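Foro de ayuda Vilidex – Aprendizaje por demostración – Recogida de datos

¿Cómo segmentar los episodios en un desmontaje de PC con persona y pinza a la vez?

hutsuliak_lab
Estamos recogiendo demostraciones para una política de desmontaje de ordenadores de sobremesa. El esquema es colaborativo: el operario trabaja con el destornillador y la pinza entra en la torre abierta, todo grabado con la cámara de muñeca. Llevamos 2983 episodios y no consigo un criterio estable para cortar. Si corto por herramienta, los tramos en que la persona sujeta el chasis quedan huérfanos; si corto por pieza, salen episodios demasiado largos y la política aprende las pausas.

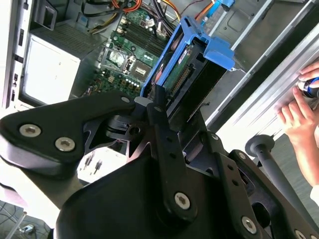 Vista de muñeca: pinza frente a la torre abierta, destornillador a la derecha.

Segunda duda: ¿conviene enmascarar las manos? En un fotograma como el anterior ocupan poco, pero en otros tapan parte del chasis.

Maeve Heffernan
Corta por cambio de contacto, no por pieza ni por herramienta. Un episodio empieza cuando la pinza abandona la pose de espera y termina cuando vuelve a ella. Dentro del episodio anotas dos pistas independientes, una para la pinza y otra para la persona, cada una con sus marcas de inicio y fin. Los tramos en que la persona sujeta dejan de ser huérfanos: son una etiqueta de la pista humana y la de la pinza queda en «espera».

Con las pausas, recorta todo lo que supere 3 segundos sin movimiento en ninguna de las dos pistas. No recortes si solo está quieta la pinza, porque esa espera es información que la política necesita.

Sobre el encuadre: revisa que la zona de trabajo siga visible cuando la pinza baja. 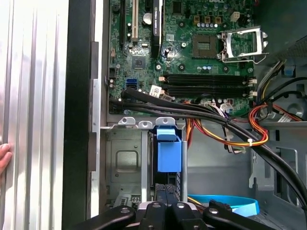

Si los dedos tapan el punto de agarre durante toda la aproximación, la cámara de muñeca no basta y hay que añadir una fija, sincronizada por hardware. La sincronización por software nos daba derivas de 2 fotogramas al final de las tomas largas – suficiente para estropear las etiquetas de contacto.

Las manos no las enmascares. Si en despliegue va a haber una persona delante, la política tiene que haberlas visto. Lo que sí haría es variar operario y mangas; nosotros rotamos a siete personas y la validación mejoró más que duplicando episodios.

skerkedance
A mí me funciona cortar cada 7 segundos y ya. Menos trabajo de anotación.

Maeve Heffernan
El corte fijo sirve para preentrenar el codificador visual. Para clonación de comportamiento parte los agarres por la mitad y el estado final del episodio deja de significar nada.

hutsuliak_lab
Probado el corte por contacto con el lote de mayo. Las dos pistas encajan bien. Me falta decidir qué hacer con los cables, que cambian de posición entre tomas y ahora mismo no llevan etiqueta. Abro otro hilo para eso en la sección Skarkilstead.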